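Evaluation of the Stasodel hand-held gripper kit -- progress report, September
Prepared for Prenton, soft goods handling program

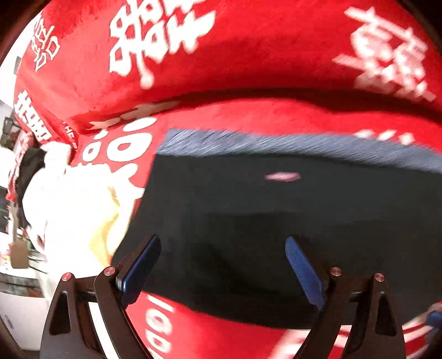

Bogdan Filip wrote back on the interim notes that rigid boxes tell us very little, and that the purchase decision should rest on how the kit records work in and near the mouth of a fabric bag. We have adopted that order of priority.

Status. The kit has been in daily use at the Dandau site. To date 3,308 demonstrations have been recorded, of which 2,549 passed the automatic check and went to training. Of the rejected recordings, 556 failed on lost tracking, nearly all of them with the camera close to cloth. The rest were operator stops.

Bags. Plush and other fuzzy materials remain the hardest group. At close range the fabric fills most of the view and there is little fixed background left for the tracker. Printed lettering helps when the hand moves slowly; at normal speed it blurs. The operators now pause before entering the opening -- this is in the revised work instruction.

Hardware. The two-jaw linkage has needed no repair. Ribbed finger pads hold thin cloth well but pick up lint, and are cleaned at the end of each shift. One spare set is on order from Lindgren.

Open items. Stasodel has promised a firmware update that locks exposure. It has not arrived. A trial of 64 bag recordings is planned once it is installed, with the same operators and the same work instruction.

Spending is within the approved amount. No change to the end date is requested.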